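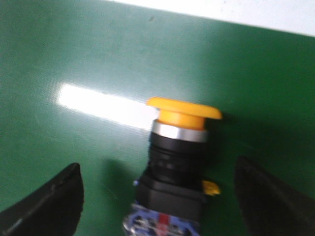 Chapter 3
Working With a Partner Outside Your School

I taught a service class at Murlow for 13 years before I let my students talk to anyone outside the building. I told myself they weren't ready. Really I was the one who wasn't ready, and I wish I'd gotten over it sooner, because the first outside project we did (a walking guide for the Petamside Historical Society) was the most fun I'd had at work in ages!

So this chapter is about partners. By a partner I mean any group in your town that needs something made and is willing to let students make it. Museums, food banks, park districts, senior centers, the little theater with the leaky roof. In Chapter 2 you picked a skill your team wanted to practice. Now you're going to find somebody who can use it.

I'll keep coming back to the Petamside guide, so let me give you the short version. The society had a drawer full of old notes on the buildings along Hermans Street and no time to do anything with them. I had 14 students and one semester. We agreed on a folded paper guide, 400 copies, ready for the town's open house in June. That was the whole deal, and it fit on half a sheet of paper.

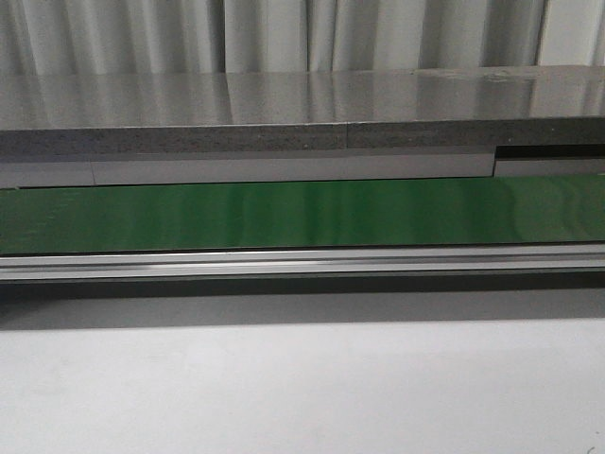
It did not go smoothly. We spent almost 3 weeks writing before anyone asked the society how long the guide should be, and then we had to throw out more than half of what we'd written. Two of my students were pretty mad at me about that, and they had a point. I'd skipped the first meeting and done it all by e-mail. I don't do that anymore.

The next section goes over that first meeting: who should be there, what to bring, and which questions to ask before you leave the room. After that we'll look at the written agreement, using the one from Petamside and a much longer one from the Dromerau Arts Center, where the students were making posters and the partner kept changing the dates.

Before you read on, write down the names of two or three groups near you that you already know something about. Maybe your aunt helps out at one, or you pass it on the bus. Keep the list handy. You'll need it for the activity at the end of Section 3.1.

Key terms: partner, scope, agreement, contact person, deadline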